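3.2 Bancada e coleta de demonstrações

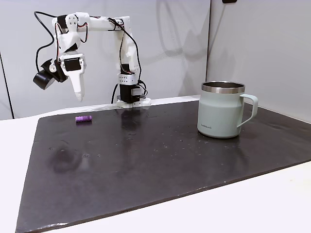
A tarefa atribuída às equipes da disciplina consistiu em apanhar um pequeno cilindro deitado sobre a superfície de trabalho e depositá-lo em uma caneca. Cada equipe imprimiu e montou o próprio braço a partir dos arquivos do projeto Batadia, com servomotores fornecidos pela Halliday. A montagem ocupou as primeiras aulas do semestre e a calibração das juntas foi repetida em outubro, após a troca dos cabos de dois braços.

Figura 3. Bancada de uma das equipes: braço impresso em 3D com câmera no punho, cilindro roxo à esquerda da base e caneca verde-clara à direita.

Foram gravadas 408 demonstrações por teleoperação. Descartamos as que apresentaram perda de quadros ou interrupção do operador, restando 316 para o treinamento. Entre uma demonstração e outra, o aluno reposicionava o cilindro à mão, variando a posição e a orientação. A caneca foi deslocada apenas no início de cada sessão.

As 5 equipes usaram a mesma configuração de treinamento. A avaliação somou 165 tentativas, divididas igualmente entre elas, e considerou sucesso o cilindro dentro da caneca com a garra já aberta. Os resultados por equipe estão na seção 4.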